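Thursday at Smadi: an open day for people who like cleaning supplies

The bus from the station takes 32 minutes and lets you off beside a roundabout. Smadi opens its doors once a year, in June, and I had somehow talked Torunn Skjelbred into coming along. She brought sandwiches, which says something about her expectations.

Our guide, Panagiotis Kokkinos, has spent 9 years on household goods and speaks of dustpans the way other men speak of sailboats. The showroom holds up to 200 items – brooms, pails, a mop named Gisix that costs more than my shoes. We were encouraged to touch everything. Torunn touched the mop and put it back.

I liked the worktables at the back best. They were pale and scuffed, and one still had faint reddish-orange marks on it, which for a building full of cleaning products I found rather touching. The hand brush there has dark bristles and a bright orange handle with a bit of a waist, so it should be hard to lose under a sink. I intend to try.
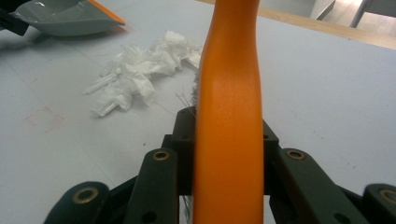

Coffee and getting home

Coffee is free until 2. The last bus is earlier than the website claims, so ask at the desk.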